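Buying grippers for a small produce sorting project, what should I budget for?
Posted in Robotics & Automation > Planning and Purchasing

JosefinaFigueroa
I help run a little vegetable packing business called Gatine and we want to try automating the sorting table. The plan is to collect our own picking data with hand-held grippers first and only buy the arm once we know it's worth it. I have to hand in a budget by December and I'm stuck on the gripper line. Do I get one or 2? And how much do I keep back for the stuff I'm forgetting (there's always stuff!)? My boss is picturing $500 for "extras" and I have no idea if that's silly. We'd mostly be doing tomatoes. 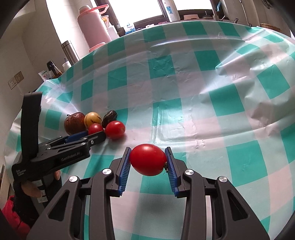 Tomato pickup on the checkered cloth, both grippers out.

yanezpacker
Get two. We started with one at Yáñez and every time somebody wanted to change a pad or copy files off it, the whole session stopped. With a pair, two people can work the same table and you get through your hours a lot quicker. I'd put spare finger pads on the same order too, because adding them later meant paying shipping all over again and I'm still a bit sore about it.

As for the produce, buy it cheap. We spent $57 on our first batch and used it for way longer than you'd want to eat it. 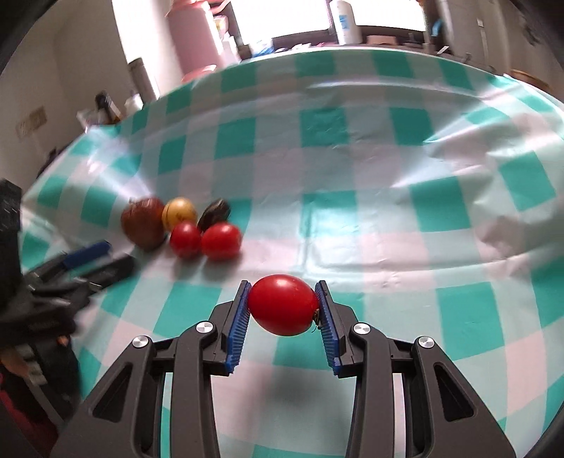
And ask for a quote on repairs before you sign anything! We got ours from a reseller called Drerden and the quote looked great until I asked what a replacement linkage cost. Ask how long parts take to arrive, too. If it's weeks, that's another vote for having a second unit.

ita_mo
depends on your boss lol. $500 is fine if you already own a laptop and drives, otherwise no

Tablecloth_Tim
I agree with yanezpacker on buying two but I'd plan the storage money first. Video piles up fast, and we went over 500 gigabytes before I'd even priced a second drive (my own fault, I was having too much fun with the grippers).
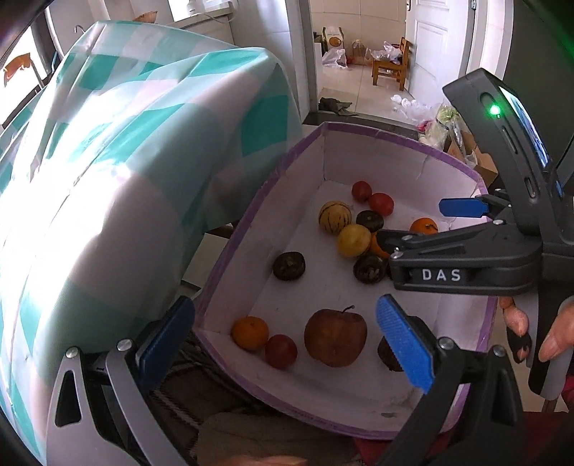
The other line I'd add is for bins and surfaces. It's small money, but you want it in there so you're not asking for petty cash every other day. Get a few open-topped boxes big enough for two grippers to reach into together, and put a strip of colored tape along the rim, like the purple on that one. Mix your produce as well. Oranges, tomatoes and one big apple in the same box will tell you a lot more about what jaw opening you need than a tray of matching tomatoes, and you want to know that before you pick the gripper for the arm.

JosefinaFigueroa
Thank you all! Going with two, plus pads, and I'm putting storage on its own line so it doesn't eat the extras. Still waiting to hear back on repair prices.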